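Brindmont table-clearing set – README

Last touched April. Rough notes, will tidy when there's time.

What it is
Pictures of one job: clearing packaging off a table after people have eaten. Bread bags, paper cups, little boxes, sachets, shopping bags scrunched up. 54 short sessions, roughly 600 stills kept. Everyday rubbish, nothing staged to look pretty.

Where
Two places, Herumbridge (the flat) and Laxdal (the shared kitchen). Tablecloths stay on in both. Folder names start with the place, then session number. Laxdal numbering skips 5, my fault, nothing is missing.

What counts as what
Labels are by material first, then shape:
film – bread bags, thin carrier bags, anything that crinkles
cup – paper only, upright or lying down
card – boxes and sleeves, any length
packet – small and sealed-looking, contents not guessed at
keep – thermos, tea towel, plates, anything that isn't going in a bin

Printing on a pack goes in the notes field as read, colour in a seperate column. Text we can't read in the original script is just noted as present, no translating. English wording is copied out in caps, so PILLOW SOFT TOAST and not "toast bag".

Clear bags are the pain. Half the time the cloth pattern shows through, and on a plaid one the outline of the bag is anyone's guess. Draw the outline at the outermost crinkle you can see and move on. If a bag is lying partly behind another, label both, mark the back one as partial.
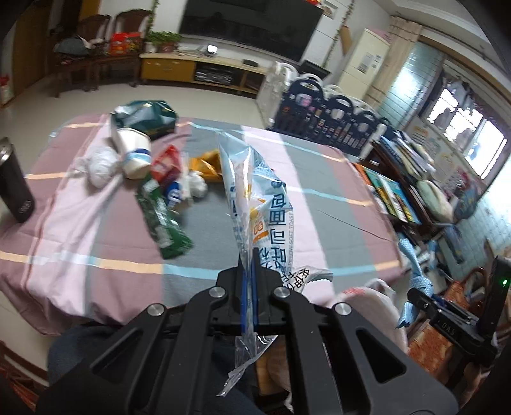

Jytte Kjærgaard wrote back after the first lot went round that bread bags shouldn't sit under film with the carrier bags at all, as her council takes them in different bins and anyone using the labels for sorting at home will get it wrong. She'd also like a "scrunched" flag for white bags, they get confused with serviettes.

Flag is in. Splitting film is on the list, needs 2 people to go back over the Herumbridge folders and agree. Until then treat film as one lump.

Known problems
– cups on their side sometimes labelled twice, once for the rim
– long narrow card sleeves got called "packet" early on, mostly fixed
– grey and white mixed up under the Laxdal kitchen light
– Prundelau spreadsheet uses the old names, dont merge without the lookup tab

Not in here
Food scraps, glass, tins. No weights. No bin rules for any council, check your own.

Use
Fine for teaching, sorting guides, labelling practice. Say where you got it. Corrections to the notes file please, one line each, session number first.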